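The Jestari open morning, Monday, June 23, 2025

We took the early bus out to Valamen and still managed to be late - the stop had moved since April, and my knees are not what they were. Jestari were showing how families there keep toys in ordinary rooms, in whatever box happens to be going, and I must say I felt at home at once.

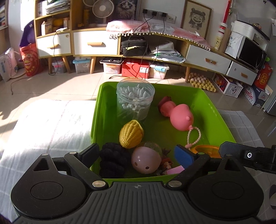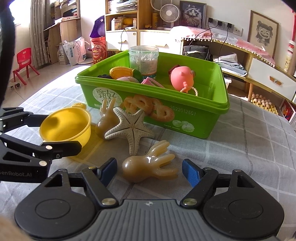
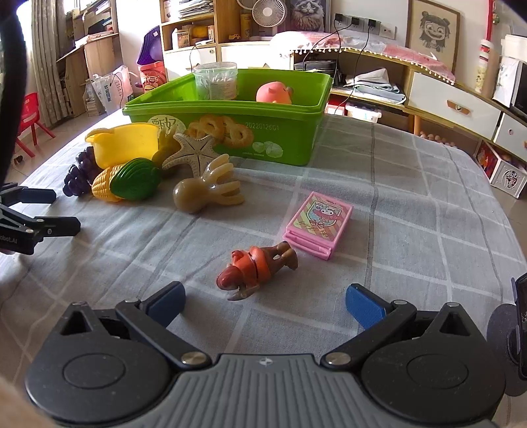

A green box, toys and a checked cloth, all three times.

Kuipers wrote back the same evening to say that play food never stays in its box for long in their house, and that the grapes are always the first to go missing.

I do sympathise! My own favourites were the starfish and the corn cob, though the pink pig came a close second. I liked the cotton swabs too, living in among the toys as such things do at home.

Tea was served at 12, with a very good seed cake, and we had 15 minutes left over for the garden before the bus. Next time I shall go on to Skusteck as well, if the weather holds.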